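3.2 Floor items in the aisle between bed and sofa

The second part of the study concerns small items left on guest room floors and how they are distributed with respect to fixed furniture. Earlier work by the second author (Mancuso) sorted floor items by type only, so that a sock under a desk and a sock beside a suitcase rack fell in the same class. We follow Vashisht in sorting by zone first and by type second. A zone is any stretch of open floor bounded on at least two sides by furniture or walls. The aisle between bed and sofa is the zone treated in this section.

The Plutdale rooms were chosen for their layout. The bed and the sofa face each other across a strip of carpet, with a nightstand at the far end against the wall. A guest sitting on either piece can reach the strip without standing up. We expected items worn on the head or carried in the hand to end up near the nightstand, and the records support this in part. Figure 4 gives a typical case, with a cap on the carpet close to the bed.

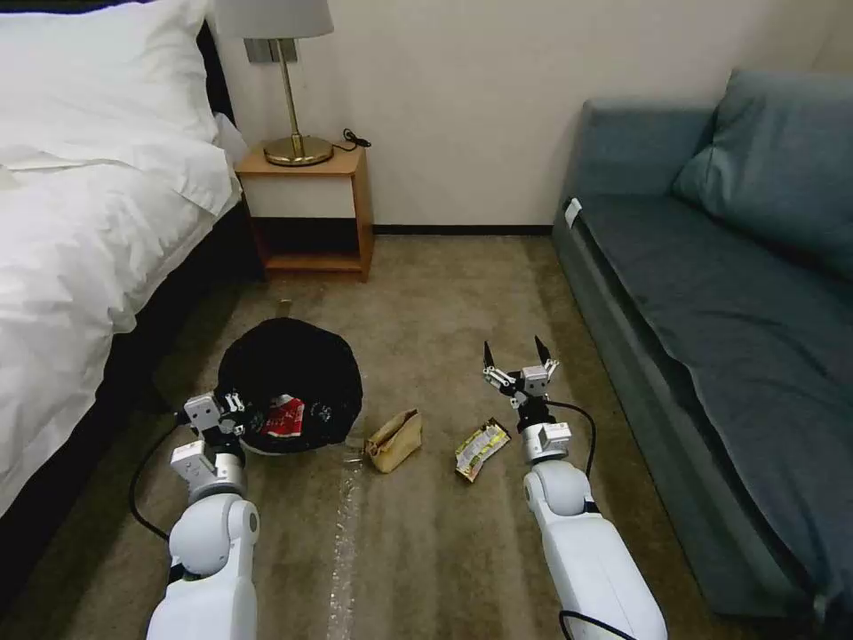
Figure 4. Aisle zone with a black baseball cap on the floor, interior facing up. The nightstand and lamp are at the far end.

Caps raise a coding question that shoes and bags do not. A cap resting with its interior up can hold or hide smaller objects, and an item behind it may be only partly visible from standing height. Coders were told to enter such an item as "partly hidden" and to leave its type blank unless two coders agreed on it. The tan object near the base of the nightstand in Figure 4 was entered in this way.

The full log holds 3325 entries, of which 1158 fall in the aisle zone. Entries were made on the Lalto sheet, one line per item, with columns for zone, nearest furniture, orientation and visibility. Items on top of furniture were left out of the count. This applies to the lamp and its cord on the nightstand, as well as to pillows and cushions in their usual places. Bedding was handled separately. A duvet edge hanging over the side of the bed is not a floor item under our rules, but it can cover one, and the state of the bed was therefore noted for every room.

The state of the bed was recorded on the Uniyal scale, in which the lowest grade is a flat, tucked surface and the highest is bedding that lies mostly on the floor. Figure 5 falls in the middle grades. The duvet is creased over its whole surface and its edge hangs unevenly. Sofa covers were graded on the same scale, with the seat taken as the reference surface.

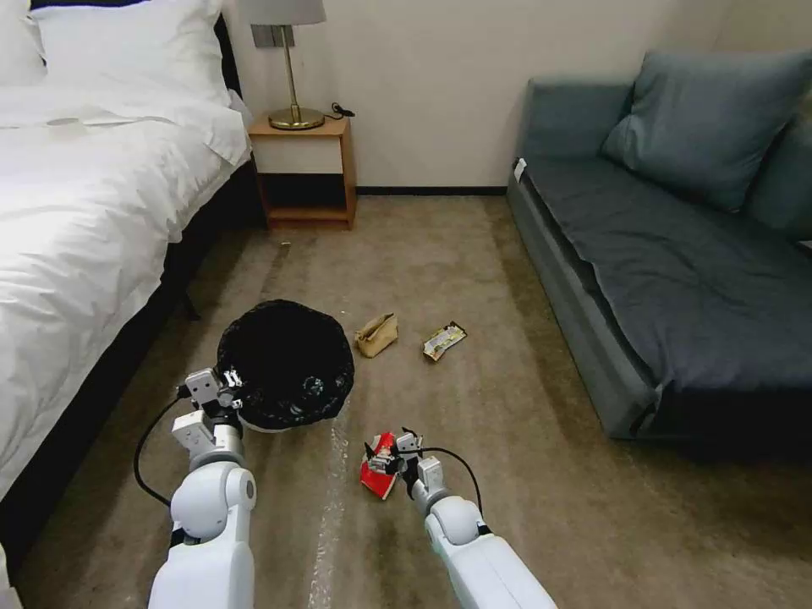
Figure 5. Aisle zone with a rumpled duvet on the bed and a dark cover spread over the sofa seat.

Trash bins were treated as furniture when the Sater room plan gave them a fixed position and as floor items otherwise. The choice affects the aisle total, as bins placed beside the bed stand inside the zone boundary. We report totals with bins excluded. Dark items close to the bed base were checked a second time, given the shadow under the bed and the low contrast with its black side. Agreement between coders on zone was higher than agreement on type, and the remaining differences were settled by the first author before the totals were computed.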